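Storing flat panels upright

Spare cupboard doors, shelf boards, drawer fronts and cut-offs keep their shape best when they stand on a long edge, close together and nearly vertical. Laid flat on two battens, a thin panel will sag between the supports. Leaned singly at a steep angle, it takes a bow that rarely comes out again.

Base

Stand the panels on a level, dry surface. A concrete floor should be covered first with a strip of board or two planed battens, set at right angles to the panels and about 200 mm in from each end. Check the battens with a spirit level, as a twist in the base passes straight into whatever stands on it. In the workshop at Otley the floor falls 16 mm towards the drain, and the rear batten is packed to suit.

Keep the back of the row at least 100 mm from an outside wall. Painted and laminated faces will mark where damp air is trapped behind them.

Angle

A slight lean is enough to stop the row tipping forward. The first panel should rest against something flat over its full height, such as a sheet of scrap ply fixed to the wall. Two points of contact, one at the foot and one at the top edge, are what cause bowing.

Order

Put the tallest and stiffest at the back. Face to face and back to back is the usual rule for finished panels, with thin foam sheet or clean paper between the faces. Newspaper transfers ink to pale finishes and should not be used. Remove handles, hinges and loose screws before anything goes into the row - one forgotten screw head will score the next panel from end to end when it is drawn out.

Joints

Where panels stand edge to edge, look along the joints before leaving them. A seam of even width means both edges are plumb to one another. A seam that opens towards the top generally points to grit or a splinter under one foot. Lift the panel, brush the base and set it down again.

Pale grey finishes show grease only in low light from the side. Wipe with a damp cloth and a drop of washing-up liquid, then dry at once, taking care along cut edges where water gets in.

Labelling

Write the size and the room on masking tape and stick it to the back, never the face. Replace the tape each April; old adhesive is slow to remove from a satin finish.
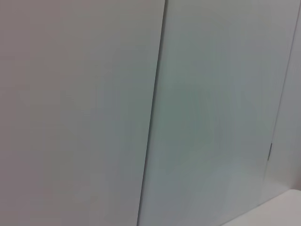 Nkechi Oyewole: I would add a note on the gap at the wall. Mine stood 100 mm off in an unheated garage and the back panel still came up spotted along the bottom edge. Raising the battens on plastic packers cured it.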